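Small Measures

In the village where I grew up, my aunt measured everything with one chipped glass. Flour, vinegar, paint thinner, all went through the same glass, and she was seldom wrong by much. I thought of her often during the two days I spent in Warnholm, where the teaching laboratory Feter trains beginners in the oldest habit of chemistry, to know how much you have.

The course is called Jiltness, which I am told means nothing. It lasts 90 minutes and uses only water with food coloring. I expected to be bored by it, but I was not.

The first exercise is pouring. A wide vessel has no manners, and the liquid leaves it at the side where you tip it, sometimes in a thin rope and sometimes in a sheet. The centrifuge tube has a narrow mouth with a screw thread, and its numbers climb the wall in small steps. One must look at the stream and at the numbers in the same moment, and this is harder than it sounds. My first tube was 3 milliliters over. My second was worse.

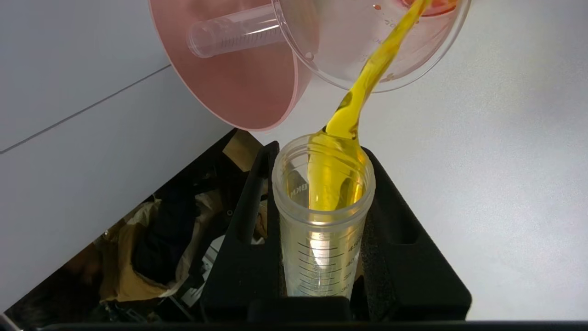 The cup and the cylinder

Beginners love the measuring cup, because it is friendly. It has a broad opening, you can see into it, and it forgives a shaking hand. The teachers at Feter do not forbid it, but they want people to know what it is good for. A cup tells you that you have enough. A cylinder tells you how much.

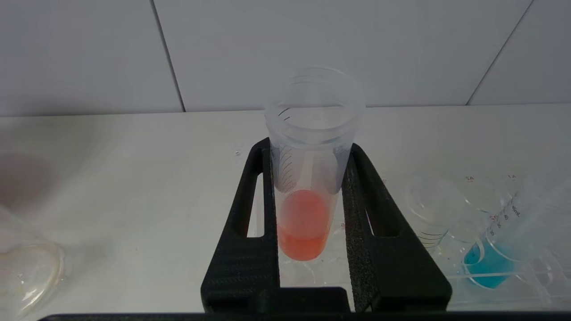 Color is the quiet help in this work. Clear water hides its own surface, and a tired eye will read the line too high. Give it a strong color and the edge becomes plain, even when there is only a little at the bottom, like the orange-red in the measuring cup, or the turquoise in a cylinder that is lying on its side. The course book, printed by Hämmerli, has 56 pages, and about half of them concern this edge and how to bring the eye level with it.

On the second day my hand was slower and my numbers were better. I have since bought a cylinder for my kitchen. It stands next to the oil, and I use it for rice.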